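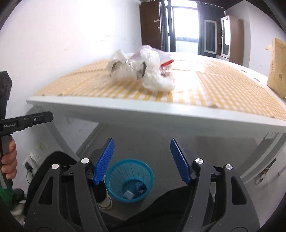 Household and Shop-Floor Chores: Frequently Asked Questions

This page is maintained by the Tenholm service desk for customers, tenants and site managers who ask whether a machine can take over a given chore. It was last reviewed in September.

Can a robot clear a table yet?

In part. The machines we have assessed can pick up a rigid object of known size, such as a cup or a small box, and place it in a bin. A heap of clear plastic packaging on a patterned cloth remains difficult. Transparent film is hard for sensors to separate from the surface beneath it, and the pieces cling to one another. Our assessors score this chore as "supervised use only."

Why does a wastebasket matter so much in your assessments?

Putting waste into an open basket is a short task that shows several abilities at once: finding the object, gripping it, carrying it and letting go. Light wrappers are the usual point of failure. They may stay on the finger pad after the gripper opens, or land beside the basket.

What is a hand-held gripper used for?

A person holds the tool and does the chore with it. The recording is then used to train a machine to perform the same motions. The person's judgment about where to grip and how far to open the fingers is therefore part of the record. Textured finger pads are common on these tools.

Which chores can be handed over today?

Floor vacuuming in rooms with few obstacles, moving closed totes along a fixed route, and sorting rigid parts of one type. The Bognár workshop uses a fixed arm for the last of these. Folding laundry, emptying a mixed bag and wiping around objects are not on our approved list.

How reliable must a machine be before Tenholm approves it?

For shop-floor work, a machine must complete 80 consecutive cycles with no more than 2 interventions by staff. For household work the requirement is 70 cycles under the same limit — the lower figure reflects the longer time each cycle takes. Trials are run in 4 different rooms. Results from a single room are not accepted.

Does lighting make a difference?

Yes. A bright window can wash out the pattern of a tablecloth and hide small items lying on it. Applicants are asked to keep curtains as they would be in ordinary use during a trial.

May I stay in the room while a machine is working?

With a household unit, yes, provided that you keep your hands clear of the gripper. On the shop floor, the marked boundary applies to all staff and visitors.

Do you assess products from any supplier?

We currently accept applications from Clusisell and Daltoreo, and from independent workshops that can supply a complete maintenance record. Other suppliers may write to the service desk and ask to be added.

When will the approved list change?

The list is reviewed after each round of trials. Sites already using an approved machine are notified in writing of any change that affects them.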